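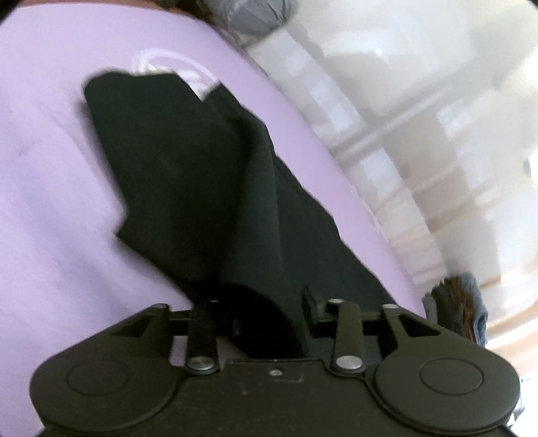 Four weeks with the Flarkum hand-held gripper kit, bought in August at full price. Notes follow, mostly on fabric work, as that is what we bought it for.

Mechanism first. Parallel linkage, two arms, pivots capped in silver, angled finger brackets with a triangular cutout in each. All matt black. The crossbar behind the arms keeps them square. I have had the linkage apart twice and it went back together without shims.

Weight is fine for an hour and tiring after two. The body is wide and the lobes at either end catch on door frames until you learn the width of the thing. I would give up some of that bulk for a narrower version.

Fabric. Thin cotton is the hard case. The stock finger pads slide on a single layer and then grab three at once. Dark cloth was no worse to grip than pale cloth, but it was much worse to review afterwards, as the gripper is black too and the edges merge. If you are choosing test garments, buy some in light colours.

Besto sell a softer pad that fits the same brackets. Two screws per finger. Missed grips on folded shirts went down straight away. They wear faster, and I am on my second pair.

Cords and drawstrings remain a nuisance. A loop will find its way over a fastener sooner or later. My routine is to open fully, back off along the line of approach, then look before closing again. Pulling sideways has bent one finger bracket already.

Recording. The camera view takes in the whole linkage plus whatever is between the fingers. Close work fills the view with cloth and you lose the room behind it, so the tracking drifts. Start each take a step back and finish the same way. This is in the manual, on a page I skipped.

Software is the weak part. The Latia importer handled 1,715 takes and rejected 400 of them with the same one-line error. Renaming the folder without spaces fixed every one. Support replied in 3 days with advice I had already tried.

I also had the Arruda unit on loan. Lighter, better trigger, noticeably more play in the fingers. For boxes and mugs I would take the Arruda. For laundry the Flarkum holds its alignment better and I kept it.

Spares: order a set of pivot caps with the kit. One of mine worked loose in the second week and they are not a standard size.

Next job is towels. Will add to this thread once the new pads arrive.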